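Hand-Held Gripper Comparison: Speaker Notes
Balakrishnan Bangera, Drokska Laboratory
April 13, 2023
3 comments | 70 shares

Slide 1. Opening

Good morning, and thank you to the Shetty Institute for the invitation. This talk reports on our comparison of two hand-held grippers, the Drirnden and the Umberg, for collecting cloth-handling data in ordinary homes. The work began in January and is still in progress. Leave both slides of the plaid cloth up while giving the background.
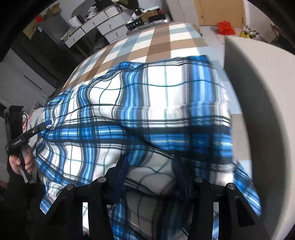
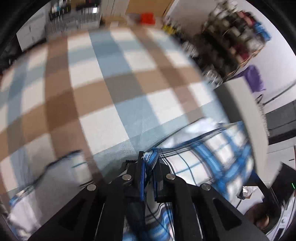

Slide 2. Why cloth

Rigid objects did not separate the two devices. Both handled cups, boxes and bottles well enough that the operators had no preference. Fabric is more demanding. It folds over itself, it hides its own edges, and a grip that looks secure on the monitor may be holding one layer when the operator intended two.

Refer back to the two views. In the first, a second gripper comes in from the left with its blue tip pressed into the bunched material, and a deep diagonal fold crosses the cloth. In the second, the jaws are closed on a small knot of blue fabric. Ask the audience to consider how much of the cloth's outline a controller could recover from either view alone.

Mention the background as well. The plaid lies over a checked covering, and both patterns are made of bands and squares. Our segmentation software was tuned on plain towels and had to be adjusted before it was of any use on patterned material.

Slide 3. Procedure

Each operator completed 100 trials per device. A trial consisted of locating a corner, gripping it, lifting it clear of the surface and laying the cloth flat. Operators changed devices at the halfway point of each day. Room lighting was left as the household had it.

We recorded 3 outcomes: clean grip, grip with correction, and dropped cloth. A grip with correction means that the operator opened the jaws and closed them again at least once. Please define this term slowly. It caused confusion when the talk was rehearsed.

Slide 4. Findings on the jaws

The Drirnden closes with less force at the start of its travel. Operators found it easier to take a single layer with it, particularly at a hem. The Umberg closes more firmly and held thick folds better, but it was inclined to collect extra material from underneath.

Neither device was satisfactory on corners that had turned under. Operators usually pressed the tip down and dragged the cloth a short distance to expose the edge. This motion is difficult to reproduce on an arm, and we recommend that it be labeled separately in any training set.

Slide 5. Findings on the camera

A camera mounted on the gripper moves with the hand, and the fingers are always somewhere in the picture. For alignment this is helpful. For tracking a garment it is a drawback, as part of the cloth is regularly hidden behind the linkages.

We tested 2 mounting heights. The higher mount showed more of the room and the other hand. The lower mount gave better detail at the fingertips but lost the far edge of the cloth during lifts. The group has not yet settled on one. Our present practice is to use the higher mount for two-handed tasks and the lower for single grips.

Slide 6. Operator comfort

Sessions were limited to 70 minutes. Wrist fatigue was reported more often with the Umberg, whose weight sits farther forward. A revised handle has been requested from the workshop. If asked for a delivery date, state that none has been confirmed.

Slide 7. Next steps

The same procedure will be repeated with both grippers mounted on arms, using the controller described in the handout. Knitted fabric will be added to the test set. Groups wishing to run the procedure on their own equipment may request the trial sheets at the registration desk.

Take questions. Return to Slide 3 if the scoring is raised.

12 likes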